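2020-11-12
By the Prilow walk-through lead

Okay, fall walk-through of the Prilow building is done, and my comments are under each item as usual. I used the long Kusgate form again because the short one skips stairs, and stairs are where I find most of my trouble! Anything marked FIX needs a work order before I come back.

1. Exits and hallways – OK
Both exit doors open all the way with one push. The back one used to stick (I griped about it in July), and whoever planed the bottom edge did a lovely job. Exit signs lit, battery backup held when I pressed the test button.
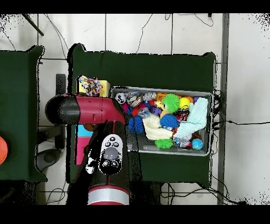
2. Fire extinguishers – FIX
All 8 are on their hooks with the pins in. The tags on two of them are so faded I couldn't read the last service date, so I'm calling that a fail until Musetti sends new ones. Please don't write over the old tags with marker. I know it's tempting.

3. Stairs and handrails – FIX
Front stairs are great. On the back stairs the rubber edging has come up on step 6, right where your toe lands going down. I pressed it flat and it popped back up while I was still standing there! Tape is fine for tonight, but it needs glue and screws.

4. Toys and small loose items – OK
Go through these by hand, all the way to the bottom. You're feeling for split seams, hard cracked plastic and anything small enough to swallow. Fabric and rope things get a good tug at both ends.

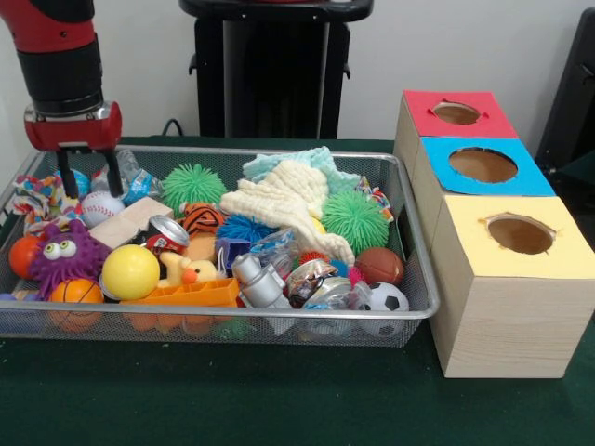
Item 4: wire-mesh tray, full to the brim. Knotted rope toy at the back corner on the left.

5. Outlets and cords – OK, with a grumble
No scorched plates, no loose boxes, and the tester gave me the right lights everywhere I plugged it in. My grumble is the space heater in the front office. It's on a power strip, and it needs to go straight into the wall. I moved it myself this time, and I'll be checking!

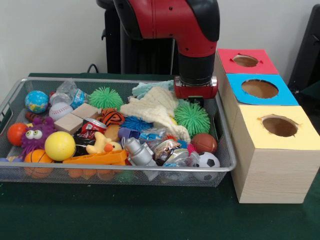 6. Kitchenette – OK
Fridge thermometer is where it should be, the first aid kit is stocked, and the cleaning sprays are finally up on the high shelf with the latch on. The faucet drips a little. Not a safety thing, but it'd drive me nuts.

7. Soft goods – OK
Cloth and knitted pieces get the same hand check as the toys, plus a look for pulled threads long enough to wrap around a finger. Snip short ones, toss anything that's unraveling.
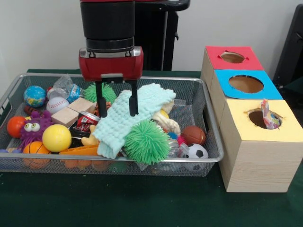 Item 7: pale aqua knitted cloth, in the wire mesh basket with the toys.

8. Outside walk and lighting – FIX
The light over the side door flickers. Tudose has the ladder, so give them a call – and get the salt bucket filled while the weather's still nice.

Open work orders: extinguisher tags, back stair edging, side door light.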